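Pince Garik – jeu de données du club robotique Memwood
Fiche du jeu de données, LISEZMOI de la version 2
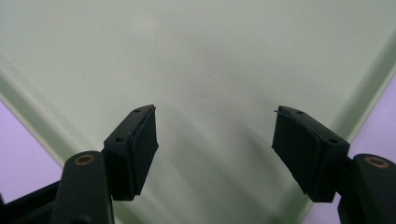 C'est quoi, ce dépôt ?

Salut ! Je m'occupe des données au club robotique Memwood (l'atelier du samedi, au fond du couloir de techno) et j'ai écrit cette fiche pour éviter de répondre quinze fois aux mêmes messages. Le dépôt contient tout ce qu'on a enregistré avec Garik, notre pince tenue à la main, pour préparer le concours Caron. Le principe du concours est simple à raconter et pénible à réussir : prendre de petites pièces dans un bac peu profond et les reposer ailleurs sans rien faire tomber.

On enregistre les gestes à la main, on trie, on découpe, puis on entraîne un petit modèle avec Fesard, notre script maison. Fesard a son propre dépôt, avec son propre LISEZMOI (moins bavard que celui-ci, promis).

Ce qu'il y a dedans

Épisodes enregistrés : 2 689
Épisodes gardés après tri : 1 234
Épisodes réservés au test : 279, pris parmi les épisodes gardés
Format : un dossier par épisode, avec la vidéo, l'ouverture de la pince et une note en texte libre

Oui, on a jeté plus de la moitié des prises. Au début on appuyait sur le bouton trop tôt, ou on oubliait de l'arrêter et on récupérait de longues minutes où l'on discute du goûter. Les épisodes écartés sont dans le dossier « rebut », je n'ai pas eu le cœur de les supprimer et ils peuvent servir à qui veut travailler sur la détection des ratés.

La pince

Les deux doigts sont noirs et montés en vis-à-vis, chacun avec un patin en caoutchouc du côté intérieur. Le patin droit a un petit bout qui dépasse en haut, et les bords du gauche sont un peu irréguliers. Si vous faites de la segmentation sur les doigts, pensez-y : notre premier masque prenait ce bout de caoutchouc pour une pièce à attraper, et j'y ai perdu une soirée entière !

L'ouverture est notée entre 0 (fermée) et 1 (ouverte en grand). Attention, dans les tout premiers dossiers l'échelle est inversée. Le script de chargement corrige ça tout seul, mais si vous lisez les fichiers à la main, regardez d'abord le champ « sens » dans la note de l'épisode.

Les fonds

Vous trouverez pas mal de vues avec du vert pâle au milieu et du lavande sur les côtés. Le vert a un léger moucheté, et les ombres entre les doigts y sont assez douces. C'est joli, mais un modèle entraîné seulement là-dessus se perd dès qu'on change de décor – on l'a vérifié à nos dépens pendant la répétition de janvier. Mélangez les fonds, vraiment.

Pour démarrer

Copiez le dossier « gardes » sur votre disque, puis lancez charger.py en lui donnant le chemin. Il affiche la liste des épisodes et signale les dossiers incomplets. Pour entraîner, passez ensuite le même chemin à Fesard. Sur les ordinateurs de l'atelier, prévoyez de laisser tourner pendant toute la séance.

Ne touchez pas au dossier « test » avant d'avoir fini vos réglages, s'il vous plaît. On s'est déjà fait avoir avec de très beaux scores qui ne valaient rien.

Ce qui manque encore

Les notes en texte libre sont très inégales : certaines font un paragraphe, d'autres disent juste « bof ». Il n'y a presque pas de prises de la main gauche non plus, donc si vous êtes gaucher ou gauchère, venez, on vous attend avec impatience. Les corrections se proposent par ticket, un épisode par ticket, avec le nom du dossier dans le titre.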